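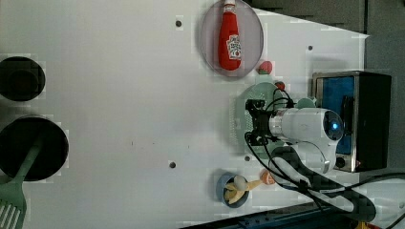
Report on our visit to the robot open day at Flumness
Reading time: 3 minutes

In September our class visited the open day at Flumness, a small robotics laboratory. I went with my group partners Sabina Saha and Vichien Noiphan. Our task was to watch one demonstration and to write what we learned from it.

We chose the kitchen table. On it the laboratory keeps toy food, some dishes and a toaster oven, and one arm works from above with a gripper of two fingers. Our guide was Usha Bangera. She explained that the arm has a small camera near the gripper, so the program gets a close view of the things it should pick.
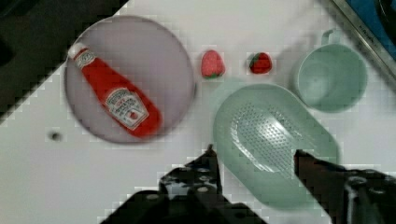 Why does the laboratory use toy food?
Toy food keeps its shape and does not become bad, so the same task can be repeated for many days.

Ms. Bangera told us that the group has recorded 400 trials with this table since the spring. In the last test series, 78 percent of the trials were successful. A trial counts as successful only when the object is placed and the gripper has opened again.

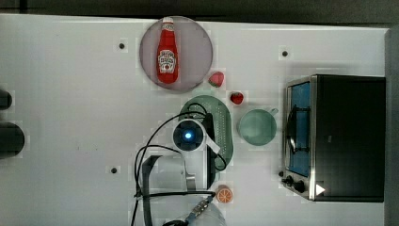 We also asked about the failures. According to our guide, round objects are the most difficult, as they roll when one finger touches them first. Thin handles are a second problem. The group changes the places of the objects between trials, and a trial can take up to 9 minutes if the arm must try again. Vichien thought this was slow. I found it useful, because I had time to draw the movement in my notebook.

The colander was interesting for me in particular. I had expected that a flat dish is easy for a robot, but the rim is low and the fingers must come at the correct angle.
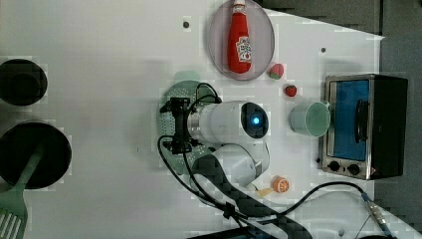 The arm over the colander at the kitchen table, Flumness open day.

For our own project we want to try a simpler task with three objects and one dish. Sabina will ask our teacher, Ms. Zürcher, if we can use the old arm in the school workshop.

Related reports
Line sorting at Tokberg
A morning at the Vukby warehouse
Interview with Menaka Thambiah about grippers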